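Venkataraman Fund: progress report from the Starnadcombe bedrooms project

Covering the period up to the end of September

We've had a really good stretch since the last report, and I'm very happy to be able to tell you that the first bedrooms are finished and ready to use! When I last wrote we had bare floorboards, a stack of flat-packed frames in the hall and a long argument going on about curtains. The curtains are still being argued over. Everything else has moved on.

What your grant has paid for so far

The biggest item was bedding. We bought 100 plain white sheets in one order from Goliddale, which brought the price down enough to cover mattress protectors as well (these weren't in the original budget, and I've put them on their own line in the accounts so you can see them). We went for white throughout after trying a patterned set in the spring. White can go through a hot wash together, you don't end up hunting for the matching one, and families told us they liked it. It does show every crease, and we've decided to live with that. The iron at Starnadcombe is not up to the job and I'm not going to ask anyone to spend their morning on it.

The second item was the soft things. Each bed gets something cuddly or cushiony at the wall end before a family arrives. This was a small line in the application and I remember we wondered whether to leave it in. I'm so glad we did. Parents mention it more than the new mattresses!

How the rooms are going

Three rooms are done at Starnadcombe and two at Nerley. Nerley is behind because of the damp patch on the landing, which meant moving everything out again so the plasterer could get in. He has finished now, and the paint goes on next.

Making up the beds has got much quicker. We used to do it room by room, with people squeezing past each other on the stairs. Now one pair does all the sheets and another follows with covers and pillows, and the whole of Starnadcombe is ready before lunch.
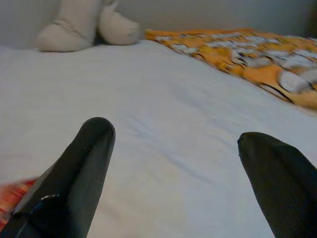
Anil Ramasamy

The cream plush on the white sheet is the look we've settled on, pale and simple, and it's what I'd like to carry over to Nerley when the paint is dry.

Still to do

Bedside lamps for both houses. The first lot had flexes too short to reach the sockets and have gone back.

Storage for the spare sheets at Nerley, where the airing cupboard is almost full already.

A decision on the curtains, please! I've got samples and can bring them over whenever suits you.

We haven't needed the contingency money and I'd like to keep it aside until the lamps are sorted. Receipts for the bedding order are in the folder with this report.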